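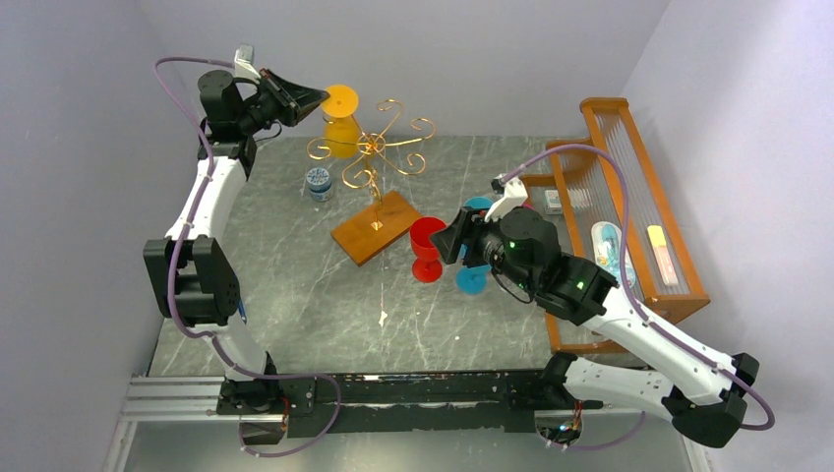 ## Chapter 9: When the Captain Is Left Out

A captain is chosen for a whole season, but his place in the team is decided again before every match. In this chapter we study how a coach can leave out a captain without losing the trust of the players.

Our first case is Hammad Chaudhry of Jukport. He had played 86 league matches when his coach, Vlasta Berisha, put him on the bench against Fitton. She told him in private, two hours before the other players heard it.

Before you read further, write down who should wear the armband in such a match, and who should tell the newspapers.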